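1/
テーブルの上を片づける話を、長くなりそうなのでつなげて書いていきます。先に言っておくと、すごい収納術みたいなものは出てきません。布を1枚、テーブルに置きっぱなしにしている、というだけの話です。それでよければお茶でも淹れて、のんびりお付き合いください。

2/
うちの共有部屋(みんなVistcombeと呼んでいます。看板もないのに、いつのまにかそうなっていました)には、灰色の大きなテーブルがひとつあります。角がなくて、ふちがゆるくカーブしていて、どこに座っても人の顔が見えるのでとても気に入っています。ただ、このテーブル、ものがよくたまるんですよね。

3/
角のあるテーブルだと「端に寄せておこう」ができるじゃないですか。丸っこいテーブルはそれができなくて、端に寄せたつもりのものが次の人の席の真正面だったりします。で、その人がまた隣に寄せる。夕方になるころには、朝に誰かが置いた飲みものがぐるっと回って、もとの席の前に帰ってきていたりして。

4/
春先までは真ん中にかごを置いて「迷ったらここへ」としていました。これは続かなかったです。かごの中がすぐいっぱいになって、底のほうから輪ゴムとか、だれも飲まない小袋のお茶とかが出てくる。かごを片づけるための時間がいるようになってしまって、4月に引退してもらいました。今はうちで玉ねぎを入れています。玉ねぎにはちょうどいいかごです!

5/
かごの次に来たのが布でした。白地に黒い線の格子の、ごくふつうの布です。Fandolariという生活雑貨のお店で、2枚組で494円。レジの横に積んであって、最初は食器を拭くつもりで買ったのに、部屋に持っていったら誰かがテーブルにぽんと置いて、それからずっとそこが定位置になりました。

6/
布のいいところは、くしゃっとしていても許されるところだと思います。かごやトレイは空っぽだと何か入れたくなるし、まっすぐ置かないと気になる。布はだいたい丸まっていて、それでもなんとなく「このへんが作業する場所だな」とわかる。ものを持ち上げて、下をさっと拭いて、また置く。手の届くところに布があるだけで、その一連の動きがずいぶん気軽になりました。

7/
それで、テーブルの午後です。黄色いのを持ち上げているところ。手前にくしゃっとなっているのが例の格子の布です(3枚ともいます)。

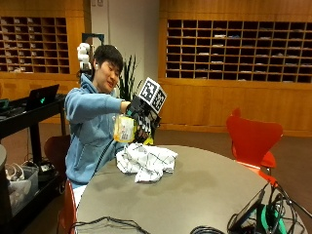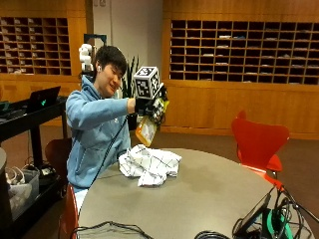 2枚目の笑顔がいいんですよねえ。 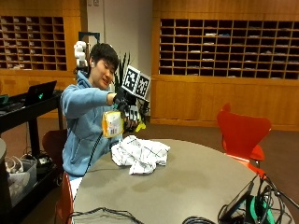

8/
片づけの順番の話をします。前は「拭いてから戻す」をまとめてやろうとしていたんです。ぜんぶどかして、ぜんぶ拭いて、ぜんぶ戻す。きれいにはなるけれど、どかしたものの置き場所がない。椅子の上に積んで、座りたい人が来て、床に下ろして、そこでだいたい力尽きます。

9/
今はひとつずつです。ひとつ持ち上げたら、その下だけ拭く。拭いたら、そのものをどうするか決める。戻すか、棚にしまうか、持ち主に聞くか。手に持っているあいだに決めるのがコツといえばコツで、いったん別の場所に置いてしまうと、そこが新しい置き場所になってしまうんですよね。私はこれを何年もやってきました。得意です、新しい置き場所を作るの。

10/
順番はあまり気にしなくていいけれど、私はやわらかいものから始めるのが好きです。袋ものとか、布ものとか。落としても割れないので気が楽だし、ぺたんと寝てしまうものは場所をとるわりに、立ててしまえば棚の細い隙間に入ってくれたりします。ガラスのコップや中身の入ったものは、手が慣れてきてから。朝いちばんの手はまだ信用していません。

11/
袋ものについてもうひとつだけ。開け口のある袋は、持ち上げる前に上がちゃんと閉じているか見てください。一度、開いているのに気づかず真ん中をぎゅっとつかんで、ざらめをテーブル一面にまいたことがあります。ざらめは布では拭けないです。いや、拭けるんですけど、布がざらざらになって、その布で次を拭くとまたざらざらになる。カードのふちで集めるのがいちばん早かったです。

12/
ラベルは見える向きに戻す、というのもやっています。これは帰り道にあるQuintelaという喫茶店のカウンターを見ていて真似しました。瓶も袋も、全部こちらを向いているんです。きちんと並んでいるというほどでもないのに、それだけで感じがいい。うちの棚でもやってみたら、「塩どこ?」と聞かれる回数が減りました。塩はずっと同じところにあったんですけどね。

13/
布の洗い方も聞かれそうなので書いておきます。夜に水で流して、固く絞って、椅子の背にかけておくだけ。2枚あるので、1枚が乾くのを待つあいだはもう1枚が出ています。漂白は今のところしていません。黒い線が薄くなったらちょっとさみしいなと思って、ふつうの洗剤で洗っています。

14/
格子の柄、選ぶときはまったく意識していなかったんですけど、使ってみると便利でした。畳むときに線に沿って折ればいいので、急いでいてもまっすぐになる。それから白地なので、汚れたらすぐわかります。無地の濃い色の布を使っていたころは、いつ洗ったか思い出せなくて、匂いで判断していました。あまり人に言える話ではないですね。

15/
決めごとは3つだけにしています。

・持ち上げたら下を拭く
・手に持っているあいだに行き先を決める
・布は丸まっていてもよし

紙に書いて貼ったりはしていません。貼り紙を増やすと、今度は貼り紙がよれてきて、それを貼り直す仕事が増えるので。新しく来た人には口で言うか、やっているのを見てもらうくらいです。

16/
片づけのときに流す音楽の話もさせてください。Utauという、鼻歌を録っておけるアプリが気に入っていて、そこに溜めた自分の鼻歌を流しながら拭いています。だいたい短いので、1曲終わるまでに目の前のものをひとつ片づける、というのをひとりで勝手にやっています。人がいるときはさすがに恥ずかしいので、イヤホンで。

17/
とはいえ、毎日きれいかというと全然そんなことはないです。疲れている日は布も私もくしゃくしゃで、テーブルの上もそのままにして帰ります。次の朝に来て、コップの跡を見つけて、ああ昨日の私だなと思いながら拭く。灰色のテーブルだと跡がぼんやりしていて、斜めから見ないとわからなかったりするので、しゃがんで確認しています。はたから見ると少し変な人です。

18/
追記です。「トレイじゃだめですか」と聞いてもらったので。だめじゃないと思います! 四角いテーブルならトレイのほうが使いやすいかもしれません。うちは丸っこいので、四角いトレイを置くとどうも向きが決まらなくて、座る人ごとにちょっとずつ回されていくんです。丸いトレイは試していないので、使っている方がいたらぜひ感想を聞かせてください。

19/
もうひとつ追記。ふきんと台拭きは分けていますか、という質問。分けています。食器用は流しの横に掛けてある別のもので、格子の布はテーブル専用です。最初は混ざって困ったので、流しのほうは柄なしにしました。柄ありがテーブル、柄なしが流し。これなら寝ぼけていても間違えません。

20/
次は椅子の話を書こうかなと思っています。テーブルのまわりの椅子、色も形もそろっていなくて、どこにしまうかでいつも小さくもめるんです。椅子の脚の裏のフェルトがどこまで擦り切れているか、明日の朝見てきます。読んでくださってありがとうございました、おやすみなさい。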